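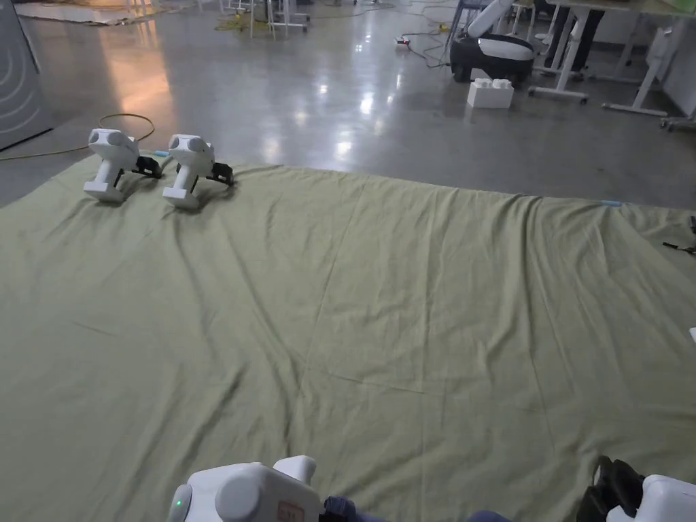
Figure 1. Hand-held grippers on the floor cloth, one pair set down and one pair in use.

Medcombe Technical Institute
Robot Work Cells, Unit 5: Choosing a Hand-Held Gripper Kit
Handout, revised 03/01/2020

Bring this handout to the lab session as well as the lecture. The worksheet at the end is due before Unit 6.

1. What the unit covers

So far we have taught arms by jogging them with a pendant or by pushing them through a path by hand. Both methods tie up the arm. This unit looks at a third way, where a person does the task with a gripper held in the hand, the motion is recorded, and the recording is used later to train or program the arm.

Several vendors now sell this as a kit. We use the Venerent two-hand kit as our worked case. You are reviewing it the way a small shop would before placing an order. You will not be asked to build one.

2. What is in the kit

The Venerent kit is sold at three levels. Prices are for schools and do not include shipping.

Single: one gripper, one charger, recording software. $698.
Pair: two grippers, two chargers, software, wrist straps.
Bench: the pair, plus a spare set of fingers for each hand and a year of phone support.

The lab bought the Pair level twice. The vendor quotes the Pair and Bench levels on request, so get a written quote and attach it to your worksheet.

The body of each gripper is white, with a rounded head, an upright handle and a flat foot, so it can stand on its own between takes. The fingers are black and jointed. In Figure 1 the two grippers on the cloth are standing on their feet with the fingers facing right. Set yours down the same way. Laying a gripper on its side puts the load on the finger joints, and the warranty does not cover bent joints.

3. Terms

Take: one recording, from start press to stop press.
Episode: a take that has been checked and kept.
Drift: the gap between where the software says the gripper is and where it really is, measured at the end of a take.
Home spot: the marked place where a gripper stands at the start and end of each take.
Retarget: to convert a hand-held recording into motion for a given arm.

Students often mix up takes and episodes. Vendor sheets mix them up too. When a brochure says "1000 recordings per charge cycle of the battery pack," ask which of the two is meant. Venerent's answer, in writing, was takes, with each take under five seconds. Most of our tasks run longer than that, so the number is not much use to us.

4. Setting up

Clear an area large enough for two people to kneel and reach. Spread the cloth before anything else comes out of the case. We use plain olive green. A polished concrete floor throws back the overhead lights in bright streaks, and tracking by camera does poorly on bright, shiny surfaces. Cloth also saves the grippers if one tips over.

Wrinkles in the cloth are fine for tracking. They are not fine under the feet of the grippers, so smooth out the home spots by hand. Mark reference points with small pieces of tape in a color that stands out from the cloth.

Keep power strips and cables off the cloth. Walk around them. If a cable has to cross the path to the tables, tape it down before the first take.

Start-up order:

1. Charge check on both grippers.
2. Software open, new session named with your group number.
3. Gloves on, if the task calls for them.
4. Grippers on home spots.
5. One test take with no object. Check drift.
6. First real take.

If drift on the test take is over 5 mm, stop and repeat step 5. If it is still over, restart the session. Do not go on and hope it settles.

5. The lab exercise

Each group records 40 takes of one pick-and-place task, using both hands. One student records and one keeps the log - swap at the halfway point. The object and the target are up to you, but the object must fit between the fingers without force and must not be glass.

For each take, log the take number, who recorded it, whether it was kept, and the reason if it was not. Use the short codes: D for drift, G for a dropped object, S for started too early, O for other. If you write O, add a few words.

Kneeling gets tiring. Groups may move to one of the height-adjustable tables for the second half, but then the cloth goes on the table too, and the log has to show which takes were done where. Do not compare floor takes and table takes as if they were one set.

6. How to judge the kit

A review for a shop should cover the points below. The weights are ours.

Keep rate (30 percent). Episodes divided by takes. This is the number that sets your labor cost. A cheap kit with a poor keep rate costs more by the end of the first month.

Fit to the arm (25 percent). Can the same fingers be mounted on the arm you own? If the hand-held fingers and the arm's fingers differ in length or grip width, retargeting takes extra work. Venerent sells mounts for some arms but not all. Check the list.

Comfort (15 percent). Ask each person in the group after twenty takes, and again at the end. Write down the answers as given.

Setup time (15 percent). Clock it from case closed to first real take. Do this twice and report both.

Support and terms (15 percent). Read the warranty, the return period, and who owns the recordings if they are stored on the vendor's server.

The last item is the one past groups skipped. Povgate, which resells the kit, has its own storage terms, and they are not the same as Venerent's. Read both.

7. Buy or hire

Mac an tSaoi offers the same work as a service. They send people and equipment, record the task at your site, and hand over checked episodes. You pay per episode kept, with a minimum order.

For the worksheet, find the break-even point. Let K be the price of the kit, L the labor cost per take, r the keep rate, and P the service price per episode. The kit cost for n episodes is

K + (L x n / r)

and the service cost is P x n. Set them equal and solve for n. Use your own r from the lab and not the one in the brochure.

If L / r comes out larger than P, the kit never breaks even. Say so and explain what would have to change.

8. Worksheet

a. Log sheet, complete.
b. Keep rate for each student and for the group.
c. Break-even point, with the working shown.
d. One-page review using the weights in section 6.
e. Written quote, attached.

Reading: Venerent user guide, chapters 2 and 4. The copy in the lab cabinet is the current one. Chapter 3 covers retargeting and belongs to Unit 6.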